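3장. 측정 전 준비와 첫 번째 누설 전류 확인

이 장은 Mirneo 프로브 스테이션의 조립이 끝난 다음에 읽어 주십시오. 조립이 아직 끝나지 않은 경우에는 앞 장으로 돌아가서 제진판의 고정 나사를 먼저 확인하십시오. 고정 나사는 운송할 때에만 필요한 것이며, 빨간색 머리가 있습니다. 이 나사가 남은 상태로 측정을 시작하면 제진판이 진동을 흡수하지 못합니다.

이 설명서는 3/18/22 판입니다. 그 전의 판에서는 접지 단자의 위치가 다르게 그려져 있으므로 함께 사용하지 마십시오.

3.1 설치 장소의 조건

장치는 수평이고 단단한 면 위에 놓습니다. 바퀴가 있는 작업대는 권하지 않습니다. 바퀴를 잠가도 사람이 옆을 지나갈 때 탐침의 끝이 시료 위에서 조금 움직이고, 패드에 긁힌 자국이 남습니다.

실내 온도는 21도를 기준으로 합니다. 공장에서의 교정도 같은 온도에서 하였습니다. 온도가 기준과 다른 방에서도 측정은 가능하지만, 그 경우에는 3.5절의 영점 보정을 시료를 바꿀 때마다 다시 해야 합니다. 난방기의 바람이나 냉방기의 바람이 장치에 직접 오지 않게 하십시오. 특히 11월부터 겨울 동안에는 공기가 건조해서 정전기가 생기기 쉬우니 가습기의 사용을 검토하십시오. 다만 가습기의 분무구는 장치 쪽으로 향하지 않게 합니다.
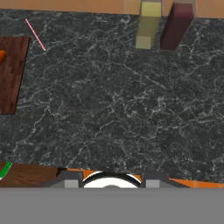 장치의 뒤쪽에는 손이 들어갈 수 있는 공간이 필요합니다. 케이블을 급하게 꺾으면 내부의 절연층이 눌리고, 눌린 부분에서 작은 전류가 흐르게 됩니다. 눈으로 보면 케이블이 정상으로 보이기 때문에 이런 고장은 찾는 데에 시간이 많이 걸립니다. 삼중 동축 케이블은 넓은 곡선으로 놓고, 다른 물건을 그 위에 올리지 마십시오.

주의: 진공 펌프는 장치와 같은 작업대에 올리지 마십시오. 펌프는 바닥에 놓고, 진공 호스의 중간을 벽이나 무거운 물체에 한 번 고정합니다.

3.2 상자에 들어 있는 것

시작하기 전에 다음의 물건이 있는지 확인하십시오.

삼중 동축 케이블 3개 (소스, 드레인, 게이트)
접지선 2개
진공 호스
기준 시료가 들어 있는 정전기 방지 상자
덮개 연동 케이블
손목 접지대
육각 렌치

탐침은 별도의 상자로 배송됩니다. 탐침 상자는 이 단계에서 열지 마십시오. 텅스텐 탐침의 끝은 매우 가늘기 때문에, 상자의 뚜껑에 닿기만 해도 휘어집니다.

빠진 물건이 있으면 Dirkisdale 서비스 창구로 연락하십시오. 연락할 때에는 장치 뒷면의 라벨에 있는 일련번호를 알려 주셔야 합니다. 상자의 겉에 붙은 번호는 배송을 위한 번호이며, 일련번호와 다릅니다.

3.3 접지와 케이블의 연결

연결의 순서는 중요합니다. 접지를 먼저 하고, 신호 케이블을 나중에 연결하십시오. 분리할 때에는 반대의 순서로 합니다.

1. 측정기의 전원 스위치가 꺼져 있는지 확인합니다. 전원 코드도 콘센트에서 뺍니다.

2. 손목 접지대를 착용하고, 집게를 장치 앞면의 접지 단자에 물립니다. 페인트가 칠해진 부분에 물리면 접지가 되지 않습니다.

3. 첫 번째 접지선으로 프로브 스테이션의 본체와 측정기의 본체를 연결합니다. 너트는 손으로 조인 다음에 렌치로 조금만 더 조입니다.

4. 두 번째 접지선으로 측정기의 본체와 건물의 접지 단자를 연결합니다. 수도관이나 가스관을 접지로 사용하지 마십시오.

5. 게이트 케이블을 G 단자에 연결합니다. 커넥터의 홈을 맞추고, 끝까지 밀어 넣은 후에 오른쪽으로 돌립니다. 걸리는 느낌이 있어야 합니다.

6. 같은 방법으로 드레인 케이블을 D 단자에, 소스 케이블을 S 단자에 연결합니다.

7. 덮개 연동 케이블을 연결합니다. 이 케이블이 없으면 측정기는 전압을 출력하지 않습니다.

주의: 삼중 동축 커넥터의 중간 도체에는 가드 전압이 걸립니다. 가드 전압은 중심 도체의 전압과 같은 값입니다. 측정 중에 커넥터를 만지거나 풀지 마십시오. 가드를 외부 차폐와 연결하는 변환 어댑터도 사용하지 마십시오. 그렇게 하면 측정기의 입력부가 손상될 수 있고, 이 손상은 보증에 포함되지 않습니다.

참고: 일반 동축 케이블로도 전류는 측정됩니다. 그러나 박막 트랜지스터나 나노튜브 채널 소자의 꺼짐 상태 전류는 매우 작기 때문에, 케이블 자체의 누설이 소자의 전류보다 더 클 수 있습니다. 이 경우에 보이는 값은 소자의 값이 아니고 케이블의 값입니다.

3.4 측정기와 Oto의 연결

Oto는 측정 조건을 입력하고 결과를 저장하는 프로그램입니다. 설치 파일은 측정기의 내부 저장소에 들어 있으므로, 인터넷에 연결되지 않은 컴퓨터에도 설치할 수 있습니다.

1. 측정기와 컴퓨터를 네트워크 케이블로 직접 연결합니다. 공유기를 사이에 두어도 되지만, 처음 설정할 때에는 직접 연결하는 것이 쉽습니다.

2. 측정기의 전원을 켭니다. 앞면의 표시등이 주황색으로 깜박이다가 녹색으로 변할 때까지 기다립니다.

3. 컴퓨터에서 파일 탐색기를 열고, 측정기의 이름을 선택하여 설치 파일을 실행합니다.

4. 설치가 끝나면 Oto를 열고, ‘장치’ 메뉴에서 ‘검색’을 누릅니다.

5. 목록에 Mirneo가 보이면 선택하고 ‘연결’을 누릅니다. 포트 번호를 묻는 창이 나오면 3242를 입력합니다.

6. 창의 아래쪽에 ‘준비됨’이라는 글자가 나오는지 확인합니다.

목록에 아무것도 보이지 않을 때에는 컴퓨터의 방화벽이 3242 포트를 막고 있을 가능성이 높습니다. 방화벽을 모두 끄지 말고, 이 포트만 허용하십시오. 회사나 학교의 컴퓨터에서는 사용자가 이 설정을 바꿀 수 없는 경우가 있습니다. 그때에는 전산 담당 부서에 포트 번호를 전달해 주십시오.

참고: Oto의 화면 언어는 설치할 때 한 번 정해집니다. 나중에 바꾸고 싶으면 프로그램을 삭제하고 다시 설치해야 합니다. 저장된 측정 결과는 삭제되지 않습니다.

3.5 영점 보정

전원을 켠 직후에는 측정기의 내부 온도가 계속 변합니다. 보정은 Oto의 ‘예열’ 표시가 사라진 후에 시작하십시오. 예열 중에 보정하면 프로그램이 경고를 보여 주지만, 보정을 막지는 않습니다.

1. 모든 탐침 팔을 가장 높은 위치로 올립니다. 탐침은 아직 끼우지 않습니다.

2. 척 위에 시료가 없는지 확인하고, 덮개를 닫습니다.

3. Oto에서 ‘보정’, ‘개방 상태’를 차례로 선택합니다.

4. ‘시작’을 누르고, 끝날 때까지 작업대를 만지지 않습니다. 케이블이 조금만 움직여도 마찰로 인한 전류가 생깁니다.

5. 결과 표에서 게이트, 드레인, 소스의 줄이 모두 녹색인지 봅니다.

한 줄만 빨간색인 경우에는 그 줄의 케이블을 다시 연결하고 보정을 반복합니다. 세 줄이 모두 빨간색인 경우에는 케이블보다 접지를 먼저 의심하십시오. 3.3절의 3번과 4번을 다시 확인하는 것이 좋습니다.

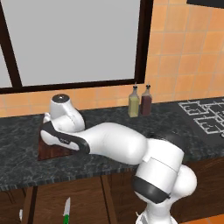 보정 값은 측정기 안에 저장됩니다. 그래서 컴퓨터를 다른 것으로 바꾸어도 보정을 다시 할 필요는 없습니다. 그러나 케이블을 바꾸었거나, 같은 케이블이라도 단자를 서로 바꾸어 연결한 경우에는 반드시 다시 보정해야 합니다.

3.6 탐침의 장착

1. 손목 접지대를 착용한 상태에서 탐침 상자를 엽니다.

2. 핀셋으로 탐침의 굵은 쪽을 잡습니다. 가는 쪽은 어떤 경우에도 잡지 마십시오.

3. 탐침 팔의 끝에 있는 나사를 육각 렌치로 느슨하게 합니다. 나사를 완전히 빼지 않습니다. 이 나사는 매우 작아서, 떨어지면 찾기 어렵습니다.

4. 탐침을 홈에 넣고, 표시선까지 밀어 넣습니다.

5. 나사를 조입니다. 탐침을 손가락으로 살짝 돌려 보았을 때 돌아가지 않으면 충분합니다.

6. 나머지 탐침 팔에도 같은 작업을 합니다.

주의: 휘어진 탐침을 펴서 다시 사용하지 마십시오. 겉으로 곧게 보여도 접촉 압력이 일정하지 않습니다. 폐기할 때에는 두꺼운 플라스틱 용기에 넣고, 일반 쓰레기 봉투에 직접 넣지 않습니다.

3.7 기준 시료로 누설 전류를 확인하기

기준 시료는 Räsänen에서 만든 것이고, 특성이 알려진 트랜지스터가 여러 줄로 들어 있습니다. 시료의 모서리가 비스듬하게 잘린 부분이 왼쪽 위로 오도록 척에 놓습니다. 방향이 틀리면 게이트와 소스의 패드가 반대가 됩니다.

1. 시료를 척의 중앙에 놓고 진공 스위치를 켭니다. 핀셋으로 시료의 옆면을 가볍게 밀어서 움직이지 않는지 확인합니다.

2. 현미경의 배율을 가장 낮게 하고, 첫 번째 줄의 패드를 찾습니다. 그 다음에 배율을 올립니다.

3. 탐침을 패드의 위로 이동합니다. 이때 탐침은 패드에 닿지 않아야 합니다.

4. 높이 손잡이를 천천히 돌려서 탐침을 내립니다. 탐침의 끝이 앞으로 조금 미끄러지는 것이 보이면 접촉된 것입니다. 더 내리지 마십시오.

5. 소스, 드레인, 게이트의 순서로 접촉합니다. 게이트를 먼저 접촉하면 정전기가 게이트 절연막을 파괴할 수 있습니다.

6. 덮개를 닫고 현미경의 조명을 끕니다. 빛이 있으면 반도체 안에서 전류가 생겨서 꺼짐 상태의 값이 커집니다.

7. Oto에서 ‘기준 시료’ 조건을 불러오고 ‘측정’을 누릅니다.

8. 화면의 곡선을 시료 상자에 동봉된 종이의 곡선과 비교합니다.

곡선의 모양은 같은데 꺼짐 상태의 전류만 높은 경우에는 다음의 내용을 차례로 확인하십시오. 먼저 조명이 꺼져 있는지, 그 다음에 덮개가 완전히 닫혔는지, 마지막으로 시료의 표면이 깨끗한지 봅니다. 지문이나 플럭스가 남아 있으면 표면을 따라 전류가 흐릅니다. 세척에는 이소프로필 알코올을 사용하고, 완전히 마른 후에 다시 측정합니다.

게이트 전압을 바꾸어도 전류가 거의 변하지 않는 경우에는 게이트 탐침이 패드에 닿지 않은 것일 수 있습니다. 탐침을 한 번 올리고 위치를 조금 옮겨서 다시 내리십시오. 같은 자리를 여러 번 찍으면 패드의 금속이 벗겨집니다. 그래도 같으면 옆의 트랜지스터로 이동해서 측정합니다. 옆의 트랜지스터가 정상이면 장치의 문제가 아닙니다. 문제가 있는 트랜지스터의 위치를 시료 상자의 종이에 표시해 두십시오.

참고: 탄소 나노튜브를 채널로 사용하는 소자에서는 금속성 나노튜브가 섞여 있을 때에도 비슷한 증상이 나옵니다. 기준 시료에서 정상 곡선을 얻은 다음에 사용자의 시료를 측정해야 원인을 구별할 수 있습니다.

3.8 측정을 마칠 때

1. Oto에서 ‘출력 끄기’를 누르고, 출력 표시등이 꺼진 것을 확인합니다.

2. 덮개를 엽니다.

3. 게이트, 드레인, 소스의 순서로 탐침을 올립니다.

4. 진공 스위치를 끄고, 시료를 정전기 방지 상자에 넣습니다.

5. 덮개를 닫습니다. 사용하지 않는 동안에도 덮개는 닫아 두어야 척에 먼지가 쌓이지 않습니다.

매일 사용하는 경우에는 측정기의 전원을 켜 두어도 됩니다. 진공 펌프는 매번 끄십시오. 탐침은 끼운 상태로 두어도 되지만, 장치를 옮길 계획이 있으면 반드시 빼서 상자에 보관하십시오. 옮길 때에는 운송용 고정 나사도 다시 필요하므로 나사를 버리지 마십시오.

온도를 바꾸면서 측정하는 방법은 4장에 있습니다.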